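Teaching a Two-Arm Robot by Remote Control
Student project report, Carthorpe Technical School
2 October 2021

1. Purpose of the project

Our group wanted to know if a robot can learn a small household task from people who have no experience with programming. We used the two-arm table robot of the Tudadska laboratory. The operator moves two small handles, and the arms repeat the same motion. During this the computer saves the joint positions and the video of the wrist cameras.

2. The task

We selected the earbud case because it is small, smooth and difficult to hold. One arm has to hold the case while the other one comes close and works on it. We started in June with 8 practice recordings, which we later deleted, and after that we made 29 recordings for the training. Four of them were rejected, so 25 remained.

The most difficult moment is when both grippers are at the case. The operator has very little space there, and the fingers of one arm can easily push the other.

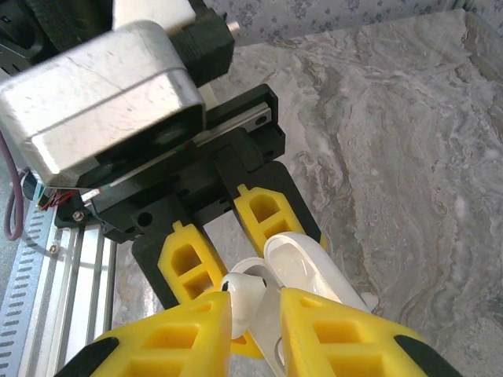
Why did we not program the positions of the arms directly?

Fixed positions work only when the case always lies in the same place. With recorded demonstrations the robot gets many different starting positions, and it also gets the small corrections that a person makes without thinking.

3. Problems during recording

In the first recordings we closed the grippers too fast and the case slipped out. We then agreed to stop for a moment before each grasp. The training ran for 2000 steps on the computer of the Mészáros room. We did not have time to try a longer training, and the comparison with the Stoltton handles is also still open.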